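Dry Run at Fostbridge

Davateo opened its Fostbridge lab to visitors in May, and the first stop on the tour was a monitor. The company trains its two-armed kitchen system in simulation before any hardware moves. The task on show was plain: pick up a vegetable and set it on a plate. The current test set holds 1145 episodes, each with a different table layout. 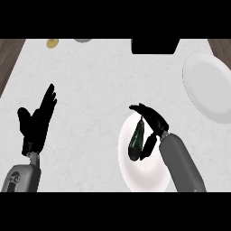 Grip is the hard part. A smooth, tapered vegetable can rotate between the fingers, and a small error in wrist angle grows by the time the hand reaches the plate. Engineers replayed 43 failed episodes for the group at half speed. Most were late releases.

The physics engine, Vastier, runs on a rack in the next room. Hardware trials follow in the fall.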